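引き出しつき机の片づけ方 引き出しの中から足元の配線まで

机まわりの片づけについて、前に少しだけ書いたところ、引き出しの中はどうしているのか、足元のコードはどうまとめているのかというお便りをいくつもいただきました。ありがとうございます。短くお返事するつもりで書きはじめたのですが、あれも書いておきたい、これも書いておきたいとなってしまい、結局ひとつのページにまとめることにしました。お茶でも用意して、のんびりお付き合いください。

うちの机は、事務用によくある、片側に引き出しが縦に並んでいて、いちばん上にだけ鍵がついている型です。Dridsideという中古家具のお店で見つけました。もともとはSkarkwoodというシリーズのものだそうで、見た目にはこれといった飾りもなく、最初は正直なところ、少しそっけない机だなと思っていたんです。それが、Skarbridgeの部屋に運び入れて、れんがの壁の前に置いてみたら、白い天板がなんともよく映えて、すっかり気に入ってしまいました。家具というのは、置いてみるまでわからないものですね。

ただ、気に入ったからといって中が片づくわけではありません。越してきてしばらくは、いちばん下の引き出しに、とりあえずのものをなんでも放りこんでいました。説明書、電池、何かの充電器、何かのねじ、食べかけののど飴。そういう引き出し、みなさんのお宅にもひとつはあるのではないでしょうか。

用意するもの

特別な道具はいりません。私が使ったのは次のようなものです。

・大きめの紙袋か空き箱(出したものの仮置き用)
・かたく絞ったふきんと、乾いたふきん
・掃除機、あれば細いノズル
・メジャー
・引き出しの中を仕切るトレー(私はAnnanのものを使いました)
・面ファスナーの結束バンド
・マスキングテープと油性ペン
・両面テープかすべり止めシート

買い足したのはトレーと結束バンドで、合わせて2000円におさまりました。お店には引き出し用の立派な仕切りセットもあって、こちらは3000円。ずいぶん長いこと売り場で見比べていたのですが、引き出しの寸法に合わなかったので見送りました。お菓子の空き箱でも十分に代わりになりますから、まずは家にある箱を並べてみて、それでもやっぱり欲しいと思ったときに買いに行くのがよいと思います。

時間は、引き出しの中身を出すところから足元の配線まで通して、およそ2時間みておけば安心です。途中で古い手紙を読みはじめなければ、の話ですが。私は読みました。

手順その一 机の上のものをよける

引き出しから始めたくなるところですが、先に天板の上を作業場所として空けます。出したものを広げる場所がないと、床に広げることになり、床に広げると、だんだん足の踏み場がなくなって、椅子を動かそうとして何かを踏みます。私が踏んだのは画びょうの箱でした。ふたが閉まっていて本当によかった。

天板の上のものは、仮置き用の箱に入れて別の場所へ。電源につながっている機器は、無理に動かさず、奥のほうに寄せておくだけでかまいません。コードを抜くつもりのときは、抜く前にマスキングテープを巻いて、何のコードか書いておきましょう。これは後の配線のところでもう一度出てきますが、先にやっておくとぐっと楽になります。

椅子も机から離しておきます。引き出しを手前いっぱいまで出したときに、椅子の脚や背もたれが当たらないところまで下げてください。

手順その二 引き出しは下から開ける

ここが、今日いちばんお伝えしたかったところかもしれません。片づけるときは、いちばん下の引き出しから手をつけます。

上から始めると、上の引き出しに入っていた「ここではないもの」を、つい下へ下へと送ってしまうんです。鉛筆の横にあった大きなホチキスを真ん中に移し、真ん中にあった封筒の束をいちばん下に移し、いちばん下を開けてみるともう入らない。そこで疲れて、続きは明日ということになります。私は何度もこれをやりました。下から始めれば、まず大きなものの居場所が決まり、あとは小さなものを上に並べていけます。

それから、開けるのはかならず一段ずつ。何段も一度に引き出すと、重さが手前にかかって机や引き出しの箱が傾くことがあります。中身がぎっしりのときはとくに気をつけてください。小さなお子さんがいるお宅では、そばを離れるときに一度閉めておくと安心ですね。

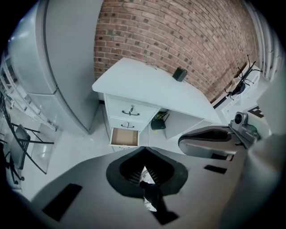
れんがの壁につけた白い机。いちばん下の引き出しから始めます。

引き出しを開けたら、中身を全部出します。半分だけ出して、残りは奥に寄せておいて、というのはおすすめできません。奥に寄せたものは、たいてい奥に寄せたまま忘れられてしまうからです。ひとつずつ取り出して眺めるより、手でごそっとすくって天板に移してしまうほうが早く進みます。

空になったら、まず掃除機。細いノズルで四隅を吸います。そのあと、かたく絞ったふきんで底と側面を拭き、すぐに乾いたふきんで拭きあげます。底板は水気を吸うことがあるので、びしょびしょのふきんは避けてください。拭いたあとは、引き出しを開けたまま少し風を通しておきます。私はこの時間にお湯を沸かして、お茶をいれることにしています。急いで閉めなくてもいいのです。お茶を飲むのも手順のうち、ということにしておきましょう。

手順その三 出したものを分ける

お茶を飲みおわったら、天板に出したものを分けていきます。分け方は人それぞれですが、私は次のように山を作ります。

・毎日使うもの
・ときどき使うもの
・なくなると困る書類や鍵
・よその部屋のもの
・何かわからないもの
・手放すもの

この「何かわからないもの」の山を作っておくのがちょっとしたコツでして、正体不明のコードやねじを前にして手が止まるのを防いでくれます。迷ったらそこに置いて、次へ進む。最後に残った山を小さな袋にまとめ、袋に何月に入れたかを書いておきます。うちの袋には「5月」と書いてあります。しばらく出番がなければ、そのときにあらためて考えればよいので、今日ここで決めなくてもかまいません。

「よその部屋のもの」は、立ち上がって戻しに行きたくなりますが、ぐっとこらえて紙袋に入れておきます。台所にはさみを返しに行ったら、ついでに流しの洗いものが目に入り、洗っているうちに洗濯が終わった音がして、気がつけば夕方……ということが、私の場合、とてもよくあります。返しに行くのは全部終わってから、まとめて一度だけにしましょう。

電池は、新しいものと使いかけを混ぜないように。使いおわったものは端子にテープを貼って、お住まいの地域の決まりにしたがって出してください。

手順その四 段ごとに役目を決める

さて、いよいよ戻していきます。ここも下からです。

いちばん下の段

深さのある段なので、背の高いものや重いものを入れます。うちでは書類のファイル、封筒の束、予備のコピー用紙、それから工具を入れた小箱。ファイルは寝かせて重ねず、立てて入れます。重ねると下のものが取れなくなりますし、取れないものは使わなくなります。

立てて入れるときは、手前から奥へ、背表紙が上から見えるように。ファイルの数が少なくて倒れてしまうなら、ブックエンドか、空き箱を一緒に入れて支えてあげてください。ぴったりに詰めこまず、指が入るくらいのすき間を残しておくと出し入れが楽です。このすき間がまた、何か入れたくなる絶妙なすき間なのですが、そこはどうか我慢してください。私もまだ我慢しています。

重いものは奥と手前のどちらがよいかというと、私は奥です。手前に重いものがあると、開けたときに前へ引っぱられる感じがして、どうも落ち着きません。

真ん中の段

ときどき使うものの段です。ノート、便せん、切手、電卓、はさみ、のり、充電器など。この段は、平たいトレーを並べて区切ります。トレーを買う前に、かならず引き出しの内側を測ってください。外側の幅を測ってお店に行くと、板の厚みの分だけ入りません。これは私が身をもって確かめました。

高さも忘れずに測りましょう。うちの引き出しは内側の高さが11センチでしたので、それより低いトレーを選んでいます。上の段の底にものが当たると、引き出しが途中で引っかかって開かなくなってしまうことがあり、定規を差しこんで中のものを押し下げながら、そろりそろりと引き出すはめになります。あれは本当に焦りますね。

トレーどうしがすべって動くときは、底に両面テープを小さく貼るか、すべり止めシートを敷きます。シートは引き出しの底より少し小さめに切るのがきれいにおさまるこつです。柄つきのものも売っていて、開けたときにちょっと嬉しい気持ちになりますから、お好きな方はぜひ。私は無地にしましたが、いまだに少し迷っています。

いちばん上の段

毎日使うものと、なくなると困るものの段です。鍵のかかる引き出しなら、通帳や印鑑のような大事なものを入れたくなりますが、机の引き出しの鍵は簡単なつくりのものも多いので、本当に大切なものは別の場所がよいと思います。うちでは、家の予備の鍵と、書きかけの日記と、ちょっといいチョコレートが入っています。チョコレートは大事です。

ペンは使うものだけを残しましょう。一本ずつ紙に試し書きをして、かすれるものは手放す。この作業は地味に楽しくて、気がつくと落書きをしています。消しゴム、付せん、クリップといった細かいものは、小さな箱に分けて手前へ。奥は見えにくいので、平たくて大きなもの、たとえばメモ帳などを置くとよいでしょう。

中古で机を買われた方は、鍵がついてきたかどうかも確かめておいてください。鍵がない場合は、うっかり押しこんで施錠してしまわないように、鍵穴のところにマスキングテープを貼っておくのも手です。

手順その五 天板の奥のコードをまとめる

引き出しが終わると、もうやりきったような気持ちになりますよね。わかります。でも、ここで配線までやっておくと、次の日に机に座ったときの気分がまるで違うんです。もうひと息、がんばりましょう。

机を壁につけて置いていると、コードはどうしても天板の奥に集まってきます。長さが余ったコードは、ゆるく輪にして、面ファスナーの結束バンドで一か所だけ留めます。きつく巻いたり、鋭く折り曲げたりすると中の線をいためますので、ふんわりと、毛糸を巻くくらいの気持ちでどうぞ。針金入りのねじるひもは、手元にたくさんあるので使いたくなるのですが、食いこむことがあるため、私は使わなくなりました。

束ねた電源コードは熱がこもりやすいので、電気をたくさん使う機器のコードは束ねずに伸ばしておくのが安心です。機器の説明書に注意書きがあれば、そちらを優先してください。

まとめたコードを机の奥に置くか、裏に落とすかは好みの分かれるところです。私は、よく抜き差しするコードだけ天板の奥に残しています。裏に落とすとたしかにすっきりするのですが、使うたびに机と壁の間に腕を差しこむことになります。とくにれんがの壁は表面がざらざらしていますから、腕をこすると痛いですよ。

コードの両端には、最初に書いたとおり、何のコードかわかるようにマスキングテープを旗のように巻いておきます。片方だけでなく両端に。足元にもぐって、この白いのはどれの白いのだろうと引っぱってみる、あの時間がなくなります。

手順その六 足元のルーターと床のコード

机の足元にルーターを置いているお宅は多いと思います。うちもそうで、コンセントの都合でここが一番おさまりがよかったのです。

足元に置くときに気をつけたいのは、足が当たらないこと、それから空気が通ること。膝を入れて座ってみて、足を伸ばしたり組んだりしても当たらない位置を探します。一度座って確かめるだけでは足りなくて、実際に普段の姿勢でしばらく過ごしてみると、思わぬところで足を動かしているのがわかります。私は考えごとをすると足をぶらぶらさせる癖があるようで、最初に置いた場所ではよく蹴っていました。

まわりに布や紙袋を押しこまないようにしてください。足元はつい、かばんを置いたり、ひざ掛けが落ちたままになったりしがちなところです。ほこりは乾いたやわらかい布で拭き取ります。アンテナのある機種は、拭いたときに向きが変わってしまうことがあるので、先にどちらを向いていたか覚えておきましょう。

電波の届き具合が気になるときは、机の下から出して、少し高くて開けたところに移してみるのもひとつです。金属の家具の陰になっていると弱くなることがあるそうです。うちでは狭い部屋なのでとくに困っていませんが、別の部屋まで届かせたい方は、片づけのついでに試してみてください。

床に下りるコードは、机の脚や側板に沿わせて下ろします。真ん中にぶらりと垂れていると、椅子を引いたときに足や脚先に引っかかります。結束バンドやコード用のクリップで、側板の内側に軽く留めてあげるとよいでしょう。ぴんと張らせず、少したるみを残してください。床を這わせるところは壁際に寄せて、椅子の脚で踏まないように。

借りているお部屋の場合、壁や床に直接貼るタイプのクリップは、はがすときに跡が残ることもあります。机のほうに貼れば、少なくとも部屋は傷みません。れんがの壁はそもそもテープがつきにくいので、私は早々にあきらめて机側に全部まとめました。

手順その七 まわりの棚や低い収納にも少しだけ

机の横に低い収納棚があるなら、その天面も拭いておきましょう。ここは机の上からあふれたものの避難所になりやすく、気がつくと机より混みあっていたりします。

全部なくす必要はありません。出しておきたいもの、出しておかないと困るものは、誰にでもあるものです。ただ、置いてあるものを一度持ち上げて拭き、戻すときに、これはここでいいのかなと一度だけ考えてみる。それくらいで十分だと私は思っています。

壁につけた家具の裏は、年に何度か少しだけ手前に動かして掃除機をかけます。れんがの壁は目地のあたりから細かい粉が落ちてくることがあって、机の奥の縁にうっすら積もります。濡れたふきんでいきなり拭くと白く伸びてしまいますので、先に乾いたはけか掃除機で取ってください。机を動かすときは中身の重さがありますから、できれば引き出しを抜いてから、ひとりで無理をせずに。

よくあるご相談

引き出しが重くて、すべりが悪いのですが

まずは中身を出して、レールに紙くずやクリップが挟まっていないか見てください。うちの机は、奥のほうから古い輪ゴムが出てきました。それを取っただけで、すうっと動くようになったのです。何もないのに重い場合は、レールの種類に合った潤滑剤を少しだけ。木の引き出しなら、ろうそくをこすりつける昔ながらのやり方もあります。つけすぎるとほこりを呼びますので、ほんの少しで様子を見ます。

せっかく分けても、すぐに元に戻ってしまいます

戻ります。うちも戻ります。ですから、空のトレーをひとつ、真ん中の段に入れておくことにしました。行き場のないものはひとまずそこへ。いっぱいになったら、そのトレーだけを片づければよいので、机まるごとやり直さずにすみます。

家族と同じ机を使っています

段ごとに人を分けるのが一番もめません。段の数が足りないときは、トレーの色を変えるだけでもずいぶん違います。文房具のように一緒に使うものは、どなたかの段に入れず、天板の上に出しておくほうがよさそうです。

ラベルは貼ったほうがよいですか

引き出しの前には貼っていません。白い前板に黒っぽい取っ手という組み合わせが好きなので、そこはそのままにしておきたくて。かわりに、引き出しの内側の、開けたときに見える縁のところにマスキングテープを貼って、中身の名前を書いています。これなら貼り替えも簡単ですし、字が曲がっていても気になりません。

おまけ 日々のお手入れ

一日の終わりに、ペンを上の段に戻して、天板をさっと拭いて、椅子を入れる。毎日しているのはそのくらいです。引き出しの中は、月に一度、どれか一段だけ開けて整えます。下の段をやった翌月は真ん中、その次は上、という具合に回していくと、だいたい季節がひとつ過ぎるころに全部がひとまわりします。忘れる月もありますが、そのときは翌月にずらすだけです。

トレーの代わりに牛乳パックを使っているというお便りも前にいただきました。切って重ねて、高さを調節できるのだとか。うちの真ん中の段でも試してみたいと思っていて、いま台所に洗った牛乳パックを干しているところです。うまくいったら、切り方の寸法をこのページに書き足しますね。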